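Housekeeping Theory, Unit 6: Cleaning Natural Stone in Guest Bathrooms
Handout for the evening group. Teacher: Siu-fong Tsang

Please read this before the practical lesson. Last time many students mixed up marble and granite, so I repeat the main points.

1. What marble is
Marble is made mostly of calcite. Calcite reacts with acid, also with weak acid like lemon juice or vinegar. The reaction takes away the polish and leaves a dull spot. We call this etching. An etch mark is damage to the surface and cannot be washed off. A stain is different - it is a color that went into the pores, and sometimes it can be pulled out with a poultice.

2. Choosing the cleaner
Use a neutral cleaner with a pH near 7. Do not use the lime remover from the shower cart, even if the label says "gentle". In the Salminen case from our November lesson, one bottle of the wrong product spoiled the vanity tops in five rooms.

3. Order of work
Remove hair and dust first with a dry cloth. Sand under a wet cloth makes scratches.
Put the cleaner on the cloth, then wipe the top from the back to the front.
Clean the basin with a separate cloth. Ceramic can take stronger products than stone, but drops will fall on the stone next to it.
Rinse with clean water and dry at once. 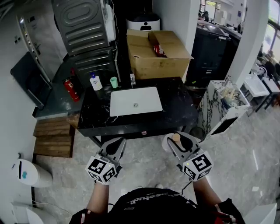 4. Black marble
Etching and dried water drops show much more on a black top than on a light one. Look at it from the side, against the lamp, before you leave the room.

5. Homework
Read pages 46 to 50 in the course book. Write one paragraph about the difference between an etch mark and a stain. Somtochukwu Adeyemi will collect the papers at the start of the next lesson.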